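Nellik two-seat sofa, cream: review after 11 months

Posted 22 February 2023
Review by Morena Caputo

I bought the Nellik in March of last year from the Stornbridge outlet store. It was $831 with delivery, marked down from the regular price because the color was being dropped from the main range. The same sofa in gray was still full price and looked worse to me under the store lights, so cream it was.

I live in a one-bedroom apartment with a living room too narrow for any sofa I have liked. Most of this one's life has been spent in the bedroom, against the wall past the end of the bed. I mention this because it affects what I can tell you. It gets sat on every day, mostly by one person at a time, for reading, phone calls and putting on socks. It does not get a family of four and a dog.

Delivery and assembly

It came in two boxes. The base and back were in one and the arms and cushions were in the other. Two people can carry the big box up a flight of stairs, but you will want to measure the turn on the landing first. We had to stand ours on end. The arms slide onto metal brackets and are held with bolts from underneath. The hex key in the bag was soft and rounded off on the fourth bolt, so I finished with one from my bike kit. Start to finish it took under an hour, including a break to find the bike kit.

The instructions are pictures only. Step 5 shows the right arm going on before the fabric flap is tucked in, and it should be the other way around. If you do it as drawn, you have to loosen the bolts again.

Comfort

The seat is medium firm. It was a little hard for the first few weeks and has eased since then. The front edge of each seat cushion is rounded, and I do not get the line across the back of my legs that I got from my old Jukcombe. Seat depth is good for someone of average height. My brother is tall and says his knees stick up.

The back cushions are softer than the seat. They sink in the middle and need to be pulled forward and shaken out once a week or so. If you skip it they go slack at the top. I would have liked a firmer fill there.

You cannot lie flat on it unless you are a child. With your knees bent it is fine for a nap. The arm is padded and works as a headrest with one pillow on top.

The fabric

I expected to regret the cream. So far I do not. It is a smooth weave with a little texture to it, and crumbs and lint brush off by hand. I had one coffee drip on the left seat in the fall and got it out with cold water and a drop of dish soap, blotting, no rubbing. There was a faint ring the next day, and a second round of plain water over a wider area took care of that.

Denim is the thing to watch. After a summer of sitting there in new dark jeans I noticed a bluish cast on the front of the right seat cushion. It has mostly washed out. The seat covers zip off and can go in the machine on cold. The cover on the base does not come off at all, so anything that gets on it has to be cleaned in place. 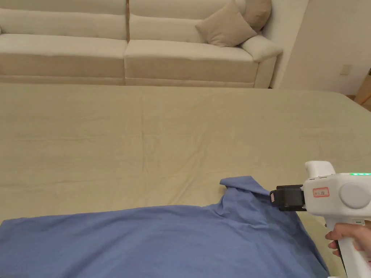
The Nellik against the bedroom wall, taupe pillows in the corner, with a shirt on the bed in front.

The pillows did not come with the sofa. They are Bhardwaj covers over inserts I already had. I wanted something darker than the cream, and the grayish brown also goes with my bed sheet, which is more of a khaki. The covers have held their color through several washes. One zipper is stiff.

Living with it in a bedroom

A sofa at the end of a bed turns into a place for clothes. Mine did, within a week. What helped was folding laundry on the bed and keeping the sofa clear. The bed is the better height for shirts anyway - you can lay them out flat and the sleeves stay where you put them. On the sofa they slide into the gap between the cushions.

That gap is my main complaint. The two seat cushions are not attached to the base and there is no grip strip under them, so they creep forward and drift apart. I bought a piece of rug pad and cut it to fit. It has cut the sliding down a lot. For this money the pad should be in the box.

The base sits low, and nothing useful will fit under it. If you were counting on storage for spare bedding, look at something on taller legs. My vacuum head does not go under either, so every other month I pull the sofa out and do the floor behind it. It is light enough for one person to drag.

Wear so far

No loose seams. No pilling that I can find, including on the right arm, where I always lean. The left seat cushion is a bit flatter than the right even though I rotate them. There was a creak in the frame over the winter, which went away when I tightened the bolts under the arm.

I wrote to customer service once about a replacement for the rounded-off hex key. They answered in 7 days and mailed one with a spare bolt. No charge.

Good: seat comfort, fabric cleans up well, light enough to move, arms make a decent headrest.

Not so good: cushions slide, back cushions need regular shaking out, base cover not removable, poor hex key.

I would buy it again at the outlet price. At full price I would try a few others first, and I would still end up cutting a rug pad for it. 4 out of 5.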